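Aprender a hacer la compra: un método de demostraciones por etapas para la manipulación en tienda

El laboratorio de robótica de servicio de Susley ha presentado los resultados de Wanetti, un método de aprendizaje por imitación destinado a tareas de recogida en comercios de alimentación. El trabajo, dirigido por la investigadora Trinh Phí, se desarrolló en una sala equipada con estanterías metálicas de supermercado y artículos envasados de uso corriente.

La propuesta parte de una dificultad conocida en el sector. Las políticas entrenadas con demostraciones completas suelen resolver bien el agarre de un producto aislado, pero acumulan errores cuando la tarea encadena varias acciones. Wanetti divide cada demostración en cuatro etapas (aproximación, contacto, traslado y liberación) y entrena un estimador que indica en todo momento en cuál de ellas se encuentra el robot. La política recibe esa estimación junto con las imágenes de las cámaras de muñeca.

El conjunto de entrenamiento reúne 966 demostraciones teleoperadas. En ellas intervienen envases de rigidez muy distinta, desde cajas de plástico transparente hasta bolsas de aperitivos, cuya superficie brillante dificulta la estimación de profundidad. La cesta de la compra se trata como un objeto más: el robot debe localizar el asa antes de iniciar cualquier traslado.

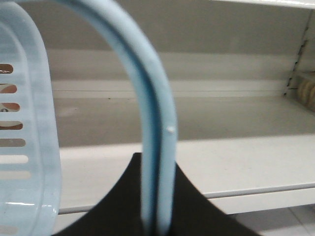
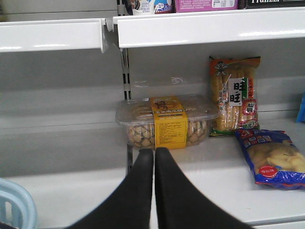 Vistas desde la muñeca del robot: el asa de la cesta azul claro (primera imagen) y una caja de galletas junto a bolsas de aperitivos en el estante inferior (segunda imagen).

La evaluación comprendió 200 ensayos, repartidos en dos series de 100. En la primera, con la política de referencia, el sistema completó la secuencia en 58 ocasiones; en la segunda, con el estimador de etapas activado, lo hizo en 81. La mejora se concentró en la fase de contacto, donde el método permite repetir la aproximación si los dedos de la pinza no alcanzan la posición prevista.

«El robot dispone ahora de un criterio para reconocer que una etapa no ha terminado», señala Phí. «Antes pasaba a la siguiente con la pinza vacía».

Haf Price, responsable de evaluación en la empresa Flular, socia industrial del proyecto, considera que el resultado es sólido para envases rígidos, si bien advierte de que las bolsas flexibles concentran la mayor parte de los fallos restantes. El equipo atribuye esos casos a la deformación del envase durante el cierre de la pinza.

La próxima fase, prevista para agosto, incorporará sensores de fuerza en los dedos y estantes con mayor densidad de producto. Susley pondrá las demostraciones a disposición de otros grupos de investigación que lo soliciten.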